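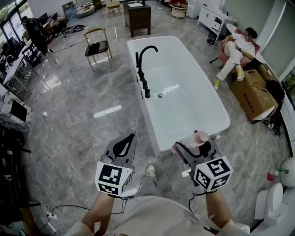 I'd been wanting to talk to someone about sewage for weeks, which is a sentence I never expected to type. Vlasta Angelovski runs the field side of a project that looks for traces of the coronavirus in the wastewater of Paltska, and when she finally had a free hour I had a whole page of questions, starting with the dumbest one: what counts as wastewater? Toilets, obviously. But also the dishwasher, the washing machine, and whatever goes down the round drain in a big white freestanding tub with a fancy black gooseneck tap. "All of it ends up in the same pipe," she told me. "The baths are a bit of a pain for us, to be fair. They water everything down."

We spoke over the phone on 2020-06-09, with her sitting in her car outside the treatment plant and me at my kitchen table (the dog barked twice, and she was very nice about it). She's been doing this since April. Before that she was checking storm drains for Reseo, a small environmental testing outfit, and she figured she'd be laid off once the construction sites shut down.

"I was cleaning out my locker, more or less," she said. "Then my boss called and asked if I still had the autosampler. I said yes, it's in my garage, why?"

The autosampler is a pump with a clock on it. It takes a little sip from the sewer at set times over a full day, so you get a blend of everyone's habits instead of whatever happened to float by at breakfast. Vlasta has two of them going, one at the Paltska plant and one at a pumping station on the Nelusa side of the river. She collects the bottles, packs them in ice and drives them to the lab herself.

The lab end belongs to Rosemarie Voß, whom I didn't get to speak with, though Vlasta quoted her so often that I feel we've met. By their latest tally they'd put 243 samples through. I asked what that had told them, and there was a long pause.

"It tells you the direction," she said. "Up, down, sort of flat. People want me to give them a number of sick people and I can't do that. Rosemarie would have my head."

So why bother, I asked, when you can just test people? She'd clearly had that one before — I could hear her settling into the seat. Not everyone with the virus feels sick, she said, and not everyone who feels sick goes for a swab, but everybody uses the bathroom. The sewer doesn't need an appointment. What she'd love is for a rise in the samples to act as an early nudge to the local health unit, and she was careful to say they're still working out how much of a nudge it can fairly be.

Rain is her big enemy. Parts of the old town have combined sewers, so a good downpour ends up in the same pipes and thins the sample, and then you have to correct for the flow. "We had four bottles in a row that were basically rainwater," she said. "I drove them in anyway. I wasn't going to be the one to decide they were useless."

I wondered about privacy too. A neighbour of mine is convinced somebody will be checking his pipes for all sorts of things! Vlasta laughed, but she didn't brush it off. Their sampling points each take in thousands of homes, she explained, and there's no way of working back from the bottle to one house. She did say she'd be uneasy about sampling a single building, like a seniors' residence, without the people inside being told first. "They should get a say. It's their plumbing."

And the smell? "You get used to the smell. You don't get used to the wipes." She went on about the wipes for quite a while. They wrap around the intake hose, they clog the strainer, and she has lost most of a morning to them more than once. If you take one thing from this, please put your wipes in the garbage, even the ones that say flushable.

The money runs to the end of the summer. After that she doesn't know, and Reseo hasn't said. She'd like to add a sampler at the north end, near the Lâm bakery, where there's a manhole she can get to without stopping traffic. "Also they open at six," she said, and then she had to go, because her ice was melting.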